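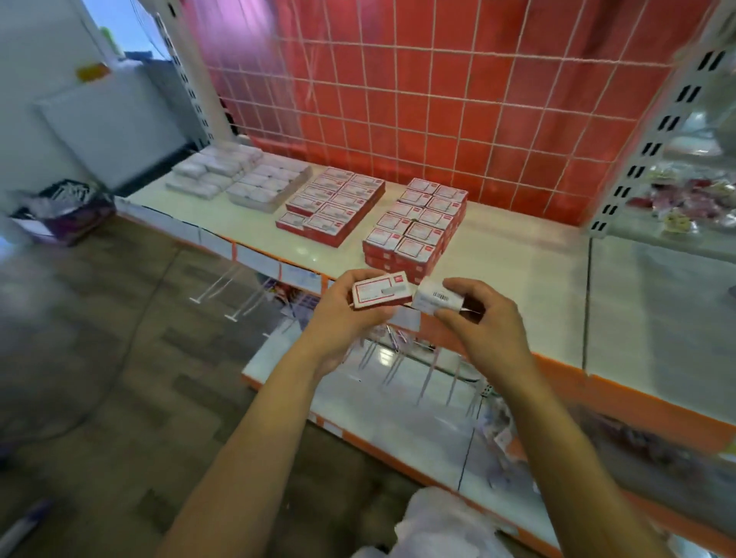 A box in each hand at the Holloway store shelf.

Search this blog Go

Shelf day at Plulteo

Back in February I went to an open day that I kept meaning to write up, and then the year got away from me. So I finally dug out my notes (the back of a parking receipt, mostly) and here we are!

The deal was this. Stimlow is a small company trying to teach a robot to stock shelves, and they'd talked the Plulteo store in Holloway into letting people come and see how it's done. I signed up the minute I saw the flyer. I worked grocery for six years and I have opinions about shelves.

I figured we'd walk in and watch a machine do its thing. We got to that later. The first part of the visit was people doing the job by hand, over and over, while the Stimlow folks recorded it. Little boxes, mostly. Pick them up, turn them, get them into a row, go back for more. They had 982 recordings of that kind by the day I visited, and they wanted a lot more before they'd trust the robot with a full shelf.

I asked if they wouldn't rather have everybody do it exactly the same way. The guide said no, please don't – some people grab one box at a time, some grab a bunch, and they want all of it. I liked that answer. I'm a two-hander myself, and my old manager used to give me grief over it.

We each got a turn. My first try was terrible because I was trying to look good. You get so careful with your fingers when you know it's being recorded! The second time I just went to work like I used to, fronts out, edges lined up, and it went a lot better.

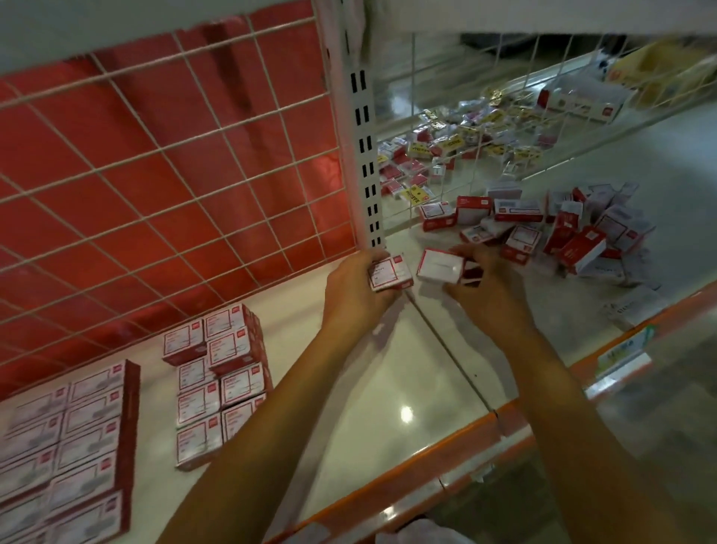 Neat stacks on one side, the jumble on the other.

What surprised me was how much time we spent talking about the messy pile. A straight stack is easy to describe to a computer, or easier anyway. A heap is a pain. One box is leaning on another, you can't always see the front, and when you pull one out the rest slide wherever they want. I never gave that a thought in all my years of doing it. You just reach in.

Then they brought us over to Stemau, which is the robot. One arm, slower than I'd pictured, and with a lot of stopping to think. It got a box out of a bin and put it on a shelf and we all clapped like it was a school play. The next one it dropped. Somebody's kid picked it up and handed it back and got told very kindly to stay behind the tape.

They ran it for 42 minutes and I stayed for all of it, even after most of the group had wandered off toward the coffee. I can still out-stock it by a mile. Ask me again in a few years, I guess.

If Stimlow does another one I'd go, and I'd wear better shoes. The parking lot behind the store fills up fast, so use the side street. Oh, and bring a snack – the cookies were gone by the time I got there.

Last updated October 24, 2020

Contact | Copyright, all posts by the author | Back to top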